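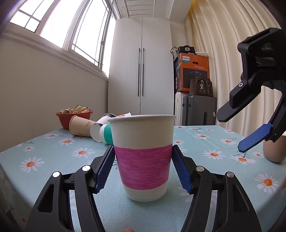 White paper cup with a hand-coloured magenta band, on the daisy-print cloth at the Larnside hall.

Projects > Community Tables > Larnside > Progress reports

About us Projects Reports Apply Contact

Progress report to the Corkisico Fund
December
Submitted by Birutė Lill, Project Coordinator

1. Activity in the period

The Community Tables project held 11 sessions at the Larnside hall in the reporting period. Attendance stood at 51 registered participants. Sessions ran on Monday afternoons and combined table preparation, a light tea and a decorating activity.

Cup decorating was introduced at the fourth session and has been retained. Participants colour a band around a plain paper cup, leaving the rim and base white. The strokes of colouring are left visible and no template is issued. A total of 502 cups were decorated, of which the greater part were used at the tea itself.

2. Equipment and materials

The light blue tablecloths with the daisy pattern were purchased under the equipment heading, as agreed in the spring. They have worn well and the printed colours remain clear. Cups are supplied by Jaunzems on a monthly order. One delivery was short and has been credited — the adjustment appears in the accounts.

3. Expenditure

Spending to date is £1,662, within the approved budget. Hall hire is the largest item, followed by cups and colouring materials. No transfer between headings is requested.

4. Matters arising

Storage at Larnside remains limited. The hall management has offered a second cupboard from the new year, subject to a revised hire agreement, and a draft is awaited.

5. Next period

Sessions will continue on the present pattern. A joint tea with the Seredero day centre is planned, for which additional tablecloths will be borrowed. Attendance registers and receipts are held at the project office and can be supplied on request.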